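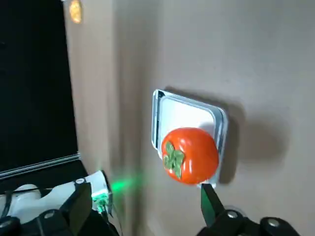
Comment un robot apprend-il à attraper un fruit ?

On lit souvent que les robots « apprennent tout seuls ». C'est une jolie phrase, mais elle cache beaucoup de monde et beaucoup de travail. Alors regardons d'un peu plus près.

Prenons un kaki posé sur une assiette. Toi, tu tends la main et c'est réglé. Le robot, lui, ne sait pas ce qu'est un kaki. Il reçoit des images, c'est-à-dire de longues listes de nombres, et il doit en tirer des mouvements : avancer, ouvrir la pince, la fermer. Pas trop fort, un kaki mûr s'écrase facilement.

Pour l'aider, on lui prépare des exemples. À l'atelier Clullow, une personne guide les pinces à distance et fait le geste à sa place. Pendant ce temps, l'ordinateur enregistre ce que voit la petite caméra fixée près de la pince, et la position des moteurs. Un geste complet, du début à la fin, s'appelle une démonstration. Puis on remet le fruit sur l'assiette, un peu plus à gauche, et on recommence.

Combien de fois ? Pour le projet Sikder, l'atelier a enregistré 1 316 démonstrations avec des fruits. Toi, à la première tu avais compris !

Est-ce que le robot a vraiment appris ?

C'est là qu'il faut se méfier. Le programme cherche des ressemblances entre ce qu'il voit et ce qu'il a déjà vu. Si tous les exemples ont été filmés sur la même table beige, il peut très bien réussir là et se tromper sur une nappe à carreaux. Il n'a peut-être pas appris « attraper un kaki », mais « fermer la pince quand il y a une tache orange à cet endroit ».

L'atelier a donc fait un essai avec une assiette que le programme n'avait jamais rencontrée. Sur 17 tentatives, 5 ont réussi. Ce n'est pas rien — mais ce n'est pas ce qu'on raconte dans les publicités.

Quand tu vois une vidéo de robot très adroit, tu peux poser quelques questions. Est-ce qu'une personne le guide ? Combien d'essais ratés a-t-on coupés ? Est-ce que l'objet était déjà dans les exemples ? Si la vidéo ne le dit pas, tu ne peux pas le savoir, et moi non plus.

Petit vocabulaire

Démonstration : un geste enregistré du début à la fin.
Données : tous les exemples mis ensemble.
Calice : les petites feuilles vertes attachées au kaki. Rien à voir avec les robots, mais le mot est utile.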